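Torts for Non-Lawyers, Unit 4: Shared Fault

Okay, last time we did duty and breach. Now the part everybody argues about at dinner: what happens when the injured person was careless too?

My running case is Bach v. Mollel (I made you read it, sorry!). Aksel Bach slips on a loading ramp, and the jury puts 26 percent of the blame on him.

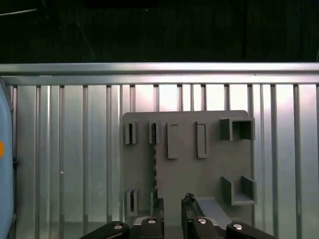

Under pure comparative fault, he loses 26 percent of his money and keeps the rest. Even a plaintiff who is 89 percent at fault can collect a little – my students always hate that. Under the old contributory rule, any fault at all and he goes home with nothing.

Most states sit in between and cut you off at 50 or 51 percent. Please learn which one your state uses before the quiz.

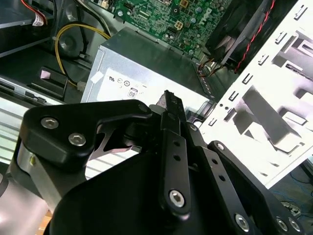

Brirkeo, April

Some of you asked about damages. Do the math in order: find the total, then take off the plaintiff's share. So on $100 in losses, Bach gets $74. Don't subtract twice (I see it every term).

For next time, read Sasaki v. Uken, pages 9 to 26, and bring one question about it.

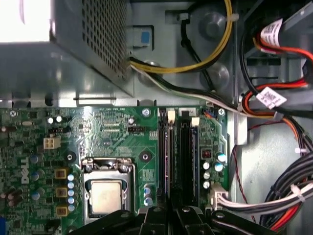
Unit 5: Causation

Start with "but for." Would Sota Sasaki have been hurt anyway? If yes, the claim is usually in trouble, and we'll spend the hour on the exceptions.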